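Drying times doubled since moving the vent – lint or duct?
Laundry & Appliances > Dryers

mnasr50
A cotton load now takes twice as long. Filter is cleaned every cycle. Duct run is 13 feet with 2 elbows. 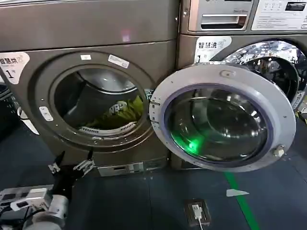 Dryer drum with a load in, washer to the right.

petrauskas_k
Elbows count. Add five feet of equivalent length for each 90 and check that against the manual. Is the duct foil or rigid?

mnasr50
Foil, the slinky type.

zarkum333
Replace it with rigid. Foil sags and the ribs collect lint. I wouldn't bother measuring anything until that's done.

petrauskas_k
Disagree. Measure first. Pull the duct off the back, run ten minutes on air only and feel the flow at the outlet. If it's weak there, the duct is not your problem.

zarkum333
You end up buying the rigid duct anyway. Foil is poor practice behind any dryer.

S. Tawfik
Check the outside hood too. Ours had a flap painted shut – the colour matched the siding, so it was easy to miss. Also wash the filter with dish soap. Dryer sheet residue blocks the mesh even when it looks clean.

mnasr50
Flow at the outlet is strong with the duct off. Going to look at the hood tonight.

petrauskas_k
Then it's downstream. Rigid duct, foil tape, no screws.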